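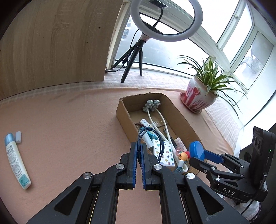 Mixed small items, shallow carton, Unit 15.

Urwood Residents' Forum > Storage and Household > Sorting of small items

Ekwueme_Desk wrote:
Residents are asked to sort loose small items before the July storage intake. Cables should be coiled and placed in one carton. Tissue packets, pens and toys may share a second carton. Bottles containing liquid are to be kept upright in a separate container.

brudov17 wrote:
I must object to the second carton. Pens leak, and tissues stored with them are ruined. My household keeps all paper goods apart.

Ekwueme_Desk wrote:
The objection is noted. Pens with caps remain acceptable. Residents should lay everything out on a table first and check each bottle cap before packing.
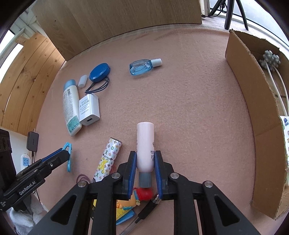 Ukico replied that checking caps was not sufficient, and requested that perfume and lotion be excluded from shared storage entirely.

brudov17 wrote:
I do not support a full exclusion. A sealed bag for each bottle would serve the same purpose.

Ekwueme_Desk wrote:
Sealed bags will be accepted for this intake. Power adapters go with the cables.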